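Parts Catalogue Assistant - Brunus Truck Spares, Golow depot

Fixed term from July, 11 months. Reports to Elmarie Mabaso.

You will match brake chamber and air dryer part numbers to lorry models and correct the fitment tables.

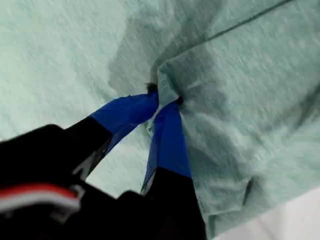
The backlog stands at 456 listings, of which 123 lack a thread size.

Applicants need to read an axle plate and use a spreadsheet. Trade counter experience is useful - a fitter's certificate more so.
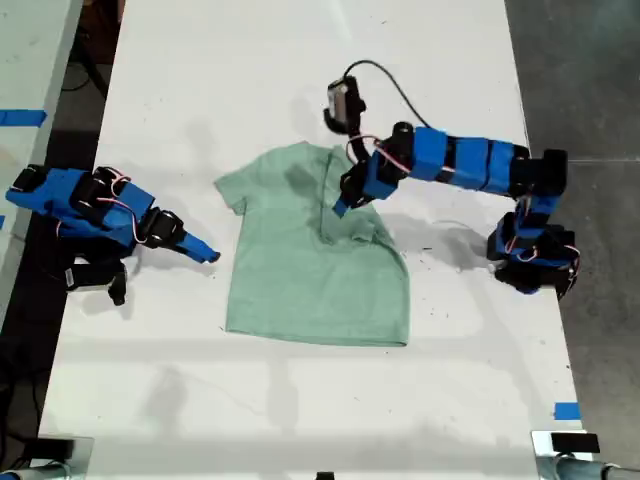
Is a lorry licence needed?
A car licence is enough, as deliveries are handled by Skonder.

Send a CV to Radomír Oravec, quoting reference 186.
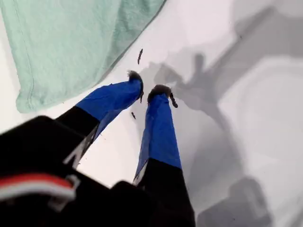 Shortlisted applicants sit a short part-matching test at the depot.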